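We use cookies to improve your experience. By continuing to browse you agree to our use of cookies. Accept / Manage settings

Floarea Zamfir has spent most of her working life being shouted at by people who can't load a video. She took her first help desk shift at 20, for a provider called Duteck, and now runs a one-woman business that goes into homes and small offices and makes the internet reach the bathroom.

"It's always the bathroom," she says. "They'll tell you it's the office. Then you ask where they were standing when it dropped."

Her fee is 595 for a full visit, which makes some clients go quiet on the phone. One of them, Jianguo Fang, went quiet and then bought a new router for himself. It didn't help, and he called back in May. Zamfir found the old one still plugged in behind a fish tank, cheerfully competing with it.

"Water is terrible for a signal," she says. "So are mirrors, and so is any stove built by somebody's grandfather. I've had 62 arguments about fish tanks. I keep a list."

She has opinions on speed, too, mostly that people buy too much of it. Kibet Simiyu, a retired surveyor, was paying for the top plan so he could read the news and lose at chess. She moved him down two levels and he has not noticed, except on his bill.

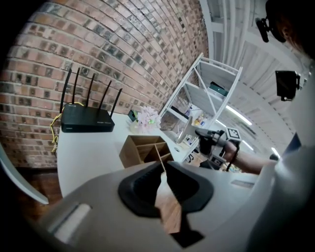
Five antennas, one yellow cable and some flowers that never need water.

What about placement? Zamfir sighs before answering. Up high, out in the open, near the middle of the house – and she knows you won't do it. "People hide the router like it owes them money. In a cabinet. Under the stairs. I found one in a bread box."

And the antennas? "Customers point them at the room they want, like a garden hose. It doesn't work that way. I let them do it. It calms them down."

She's kinder about passwords. Hers are long and written on paper, in a drawer, a habit she defends with some heat. A burglar, she says, wants the television.

I ask whether she has good Wi-Fi at home. There is a long pause.

"The kitchen is fine," she says.

Get our weekly newsletter. Enter your email address to sign up. You can unsubscribe at any time.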